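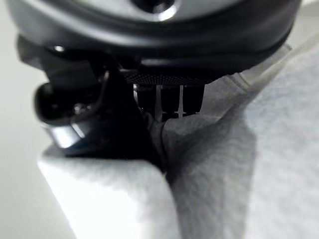

Notes on a Grasp Check That Was Too Confident

June 5, 2025

Readers of the previous entry will recall that our folding pipeline had been divided into four stages: locate the cloth, choose a pinch point, close the gripper, and confirm the grasp before lifting. The first three have changed little since then. The present entry concerns the fourth, which occupied most of May and which I had described, with more optimism than was warranted, as finished.

The confirmation stage originally relied on a single number, the opening reported by the gripper after the close command. If the opening was larger than the value recorded for an empty close, the software concluded that fabric was present. This is adequate for a folded towel. It is not adequate for a single layer of thin jersey, where the difference falls within the noise of the reading, and it says nothing about how much material has been taken. A grasp of one layer and a grasp of two were reported in the same way, and the planner then lifted both with equal confidence.

Constanza Mansilla proposed that the wrist camera be used for confirmation as well as for approach. I had resisted this for some time. At close range the view is largely occupied by the gripper itself, the nearest parts are out of focus, and fleece offers very little texture for a feature tracker to follow. Her argument was that tracking was unnecessary. The cloth forms a dark crease where it is tucked under the fingers, and the direction of that crease carries most of what the planner needs to know.

The new module, which we have named Furkano, therefore performs a modest task. It applies a fixed mask to remove the gripper from the view, normalizes the brightness of what remains, and searches a narrow band beneath the fingertips for a continuous shadow. The position and angle of that shadow are compared with the values expected from the commanded pose. If they agree, the lift proceeds. If they do not, the gripper opens, retreats 15 millimeters, and requests a new pinch point.

Two difficulties deserve to be recorded. The first was the mask. It had been drawn by hand from one calibration session and was slightly too small, so that highlights from the metal parts of the gripper leaked into the search band and were treated as folds in the cloth. Pale fabrics suffered most, as the normalization step stretched everything toward white. We now build the mask from 12 views taken against different backgrounds and widen the result by a few pixels.

The second was timing. The camera messages and the joint states were stamped by different clocks, and the module was at times judging the cloth as it had been before the fingers closed. Magdalini Chatzigeorgiou found this while reading logs for an unrelated fault in the Mazza planner. The correction was short – some seven lines in the bridge node – and I regret that we had spent two weeks adjusting thresholds before it was made. All of those thresholds have since been returned to their earlier values.

Heavy knits remain unresolved. Their surface produces small shadows of its own, and the module will occasionally prefer one of these to the true crease. Constanza favors a small learned classifier for such cases. I would first like to see what can be gained from a second view taken after a slight rotation of the wrist, which requires no training data and can be tested with the tools already present in Maltetti.

The configuration files have been moved to a separate directory, and anyone running the older branch at Pavia should update the paths before restarting the bridge node. The mask must also be rebuilt after any change to the camera mount. The command for doing so is listed in the readme under calibration.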